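**Garent folding step stool, two steps**

I bought this stool in October for our kitchen, where the upper shelves are too high for me and much too high for my mother. It is 23 inches tall when open, and it folds to a flat shape that goes between the refrigerator and the wall.

The good things first. The feet have thick rubber and do not slide on tile. The hinge is stiff in the first week, then it becomes easy. I stand on it every morning to reach the rice and the tea, and I feel safe.

What I like less is the handle. It is narrow, and its edge presses into the fingers if you carry the stool upstairs. My old one from Ustance was heavier, but its handle was round and much more comfortable. Also the paint on the lower step has a scratch already.

I use it for the counter too, when I wipe the wall behind the bottles. 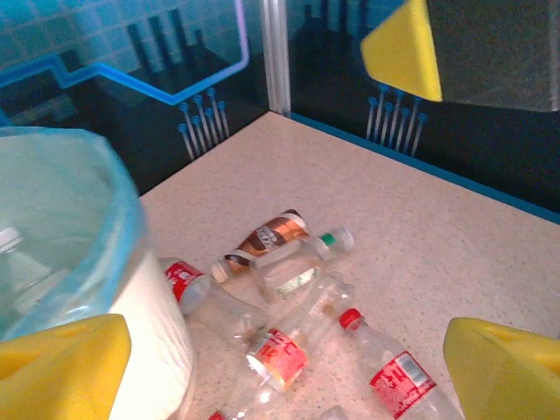
Weidong Liao writes that his has lasted 11 years, and that one drop of oil on the hinge each winter is enough. I will try this. For the price I give it four stars.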